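Hellimlow: Frequently Asked Questions

Print this page | E-mail this page

What is Hellimlow?

Hellimlow is a method for teaching a two-armed robot to do bench work from human demonstrations. It was developed at Trurar by Réka Gál and Vinh Lục. The robot learns from recorded runs in which a person steers both arms through a task from start to finish.

How many demonstrations does it need?

The results in our report come from 313 recorded runs. We dropped the ones with missing sensor data and trained on the remaining 262. Below about 100 runs the policy still reaches for the right tube but often closes the gripper too early.
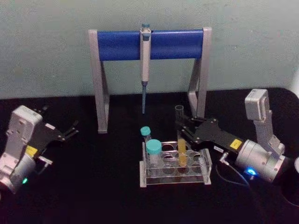

Why does the method treat the two arms separately?

Hellimlow predicts a short chunk of motion for each arm and then checks the two chunks against each other before either arm moves. In most bench tasks one arm has the work and the other has to stay out of the way. At a point like the one shown, with the right gripper holding an empty tube behind the rack and the left one open, the policy has to learn that waiting is the correct action for the left arm. Our first version did not learn this and kept sending both arms to the rack.

Why is clear labware hard?

Depth sensors mostly see through it. We stopped using depth in the second version and rely on color views only. Tubes with liquid in them are easier to find than empty ones, and colored caps help too.

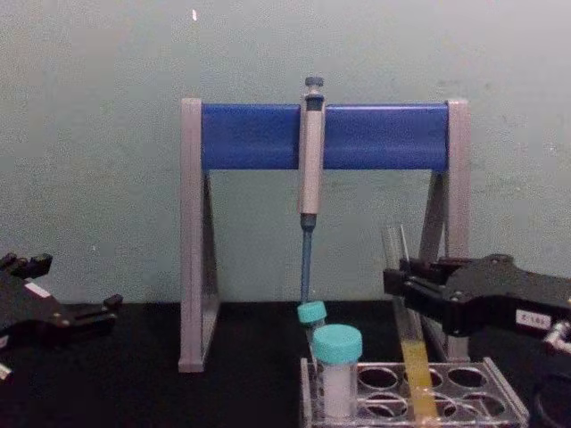
The remaining errors are mostly in height. The policy finds the correct hole but lets go a little too high, and the tube drops the last few millimeters. Tímea Bodnár is working on a release rule that uses finger force.

How was it tested?

We ran 16 trials for each of 4 tube layouts. Two of the layouts did not appear in training. A trial counted as a failure if a tube fell, if the arms touched, or if the operator pressed stop.

Does it work on other robots?

We have not tried. The group at Bamcombe plans to run it on different arms, and we will add their results here.

Can I get the data?

Yes, for research use. Write to Rozália Tóth and say which task you are interested in. Requests are answered on Thursday – please allow a week.

Print this page | E-mail this page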